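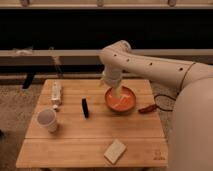

My sister-in-law told me that a wooden table should be oiled before it gets any use at all, and that every week I wait, the wood becomes thirstier. I respect her opinion, but she has only dark old furniture, and my table is light, the color of honey, with planks running side by side. It is square and stands in a room with gray carpet. I bought it second-hand near Hovton and the seller did not know what finish it had, if any.

I have two things to ask. The first is the finish. I like the light color very much and I am afraid that oil will turn it yellow or orange. The table is used every day for small things: there is usually a white power strip toward the back, a cup, my orange bowl, little items that I need at hand. Nobody eats a full dinner at it, but a cup is a cup and sometimes leaves a ring.

The second is the logo. There is a faint one in the front right corner of the top. I cannot tell if it is burned into the wood or only printed on it. I would like to keep it. If I sand lightly before the oil, will I lose it?

Please consider that I have no machine for sanding, only paper and patience. I also cannot carry the table outside, it does not fit through the door with the legs on.

Asked by tallow_and_twine
Tags: table, wood finish, oil, sanding

2 replies, sorted by most helpful

burcombe_bench

First find out what is on the wood now. Put one drop of water on a place that is not important, under the top for example, and a second drop on the top itself. Wait 12 minutes. If the drop is still round on top and has gone flat and dark underneath, you have a lacquer or a varnish on the top, and oil will not go in. It will stay on the surface and be sticky, and you will be angry with your sister-in-law for no fault of hers.

If both drops go in, the wood is bare or the old oil is worn out. Then you can choose:

Hardwax oil, the kind sold as "natural" or "raw wood." It contains a little white pigment and keeps the light color better than the others.
Water-based matte varnish. It changes the color the least, but a deep scratch is harder to repair later.
Linseed oil. I would not use it here. It goes yellow with the years.

About the sanding: 180 paper first, only if the top feels rough, then 240. Always in the direction of the planks, with a cork block, never with the fingers only. Vacuum between the two papers and wipe with a cloth which is just damp. Put an old sheet over the carpet and tape it, the dust goes into the pile and stays there.

For the logo, a burned mark goes down into the wood and normally survives a light sanding, although it becomes weaker. A printed one can disappear in a few strokes. "Faint" makes me careful. I would put low-tack tape over the corner, sand up to it, and then do the last bit by hand with 320, one stroke at a time, and look after each stroke. Try the oil on a small spot first too — some inks run.

Take the power strip off and unplug it before you begin, and leave it off until the finish is hard. Also, oily rags can catch fire by themselves when they are folded in a bin. Spread them flat outside to dry, or put them in water in a closed metal can.

kariuki.h

i used Travier clear on mine, 6 thin coats, very good. no ring from cups. did not sand anything

tallow_and_twine

Thank you both. I did the drops, and the one on the top stayed round, so I understand it has some kind of varnish already. I will not oil it then. Is it enough to wash it with mild soap and use a mat under the cup?

burcombe_bench

Yes, quite enough. Go over it with a well-wrung cloth and dry it right after, especially in the lines between the planks. Keep the soap cloth away from the power strip, and leave the logo alone.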